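Preken Hand-held Gripper Pair

Laundry and linen handling / Training tools
Supplied by Stetumberg. Service and spare parts through Tehrani.
Page updated Apr 1, 2018

The Preken pair is a set of two hand-held grippers for teaching folding work to an automatic folding station. Your staff hold one in each hand and fold garments as they normally would. The movements are recorded and used to train the arms on the station, so the people who know the work set the way it is done.

It was made for small and medium laundries, care homes and hotels where the mix of items changes all the time. A fixed folding machine copes well with sheets and towels. It is less use when the next thing in the basket is a pair of leggings, followed by a cardigan with a missing button. 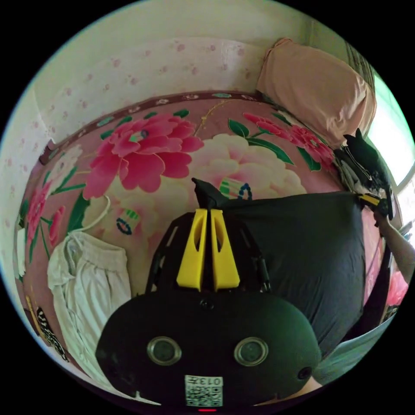 A new user needs one shift to get used to working through the fingers. Cloth feels different at that distance, and thin fabric in particular has to be taken closer to the hem than most people expect. We suggest starting with plain tops and leaving anything with a lining for the second week.

What changes on the floor

Recording takes people off the folding line for part of the day. Plan for this. A laundry that puts its two quickest folders on recording and keeps the same daily target will have an unhappy crew by the end of the week. At the Busudeck laundry, the first site to use the pair, recording was limited to 50 minutes at a time and the target was lowered while it went on. The sessions were shared out among everyone who wanted to do them, including two people on light duties.

Once the station is running, the folding job gets smaller and the sorting job gets bigger. Somebody has to put the right items in front of the arms, take away what has gone wrong and decide what still needs to be done by hand. At Busudeck these tasks were written into the job sheets before the station was switched on, and the pay grade for sorting was brought level with folding. We recommend settling both points early.

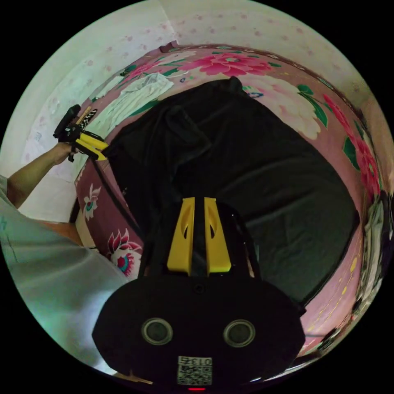

One of the Busudeck folders told us that the first week was tiring on the wrists and that she went back to her bare hands whenever she was in a hurry. By May she was using the grippers for full sessions. She also said that she would have liked to be told sooner how the recordings were going to be used, and who could look at them.

Her second point is a fair one. Each pair now comes with a one-page notice for staff, to be filled in by the employer and put up before the first session. It says what is recorded, how long it is kept and whom to ask about it. Speed is not reported per person, and the software has no screen for it. If your site has a staff representative, send them the notice first.

Setting up a work place

Any flat surface with room for a spread garment will do. Leave space at one side for finished items, and keep cables away from where people put their feet. Daylight from one side is fine. Try to have several kinds of fabric in each session - dark and light, smooth and knitted - and do not tidy the garments beforehand. The station has to deal with them as they come.

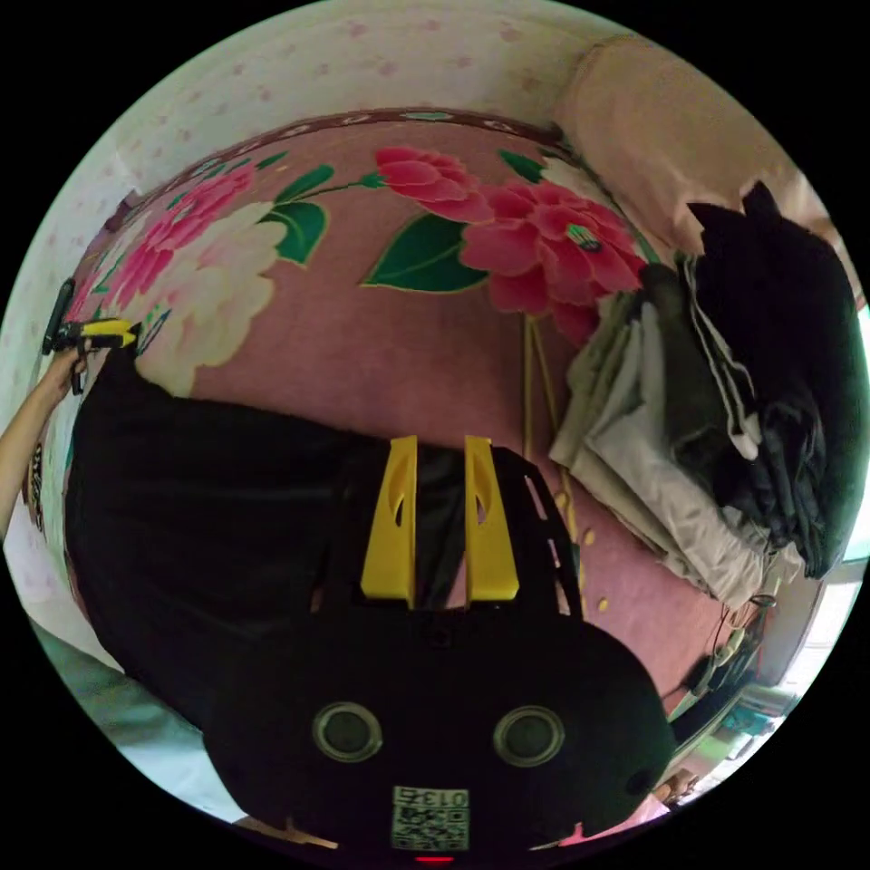

Dark fabric spread out for handling, with folded clothes at the right.

Keep the sessions short and stop when the user's grip gets sloppy. A tired recording teaches the station to fold like a tired person, and you will have to take it out again later. Mistakes that the user puts right are worth keeping.

The finger slots collect lint. Wipe them at the end of each day with a dry cloth, and do the same for the round lenses on the body. Do not use fabric softener sheets or spray.

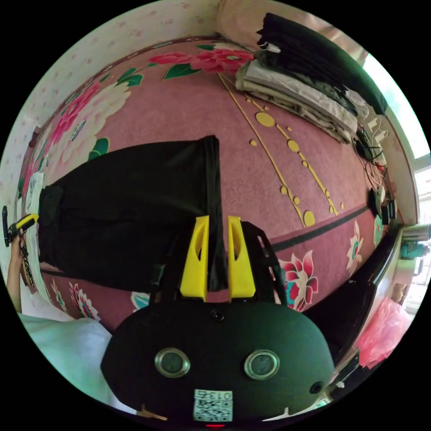

Worn fingers should be replaced in pairs, left and right together, or the tips will no longer meet properly. Two screws hold each one. Tighten them by hand only.

In the box

Two hand-held grippers
Wrist straps
Spare finger set
Cables
Staff notice and session log

Ordering and support

Delivery time: 14 working days
Hire period: 38 days minimum, can be extended by the week
Recordings suggested per garment type: about 70
Training visit: one day on site, included with purchase, charged separately with hire

Spare fingers and straps are kept in stock by Tehrani. For repairs, send both grippers in together, as they are matched at the works and have to be checked as a pair.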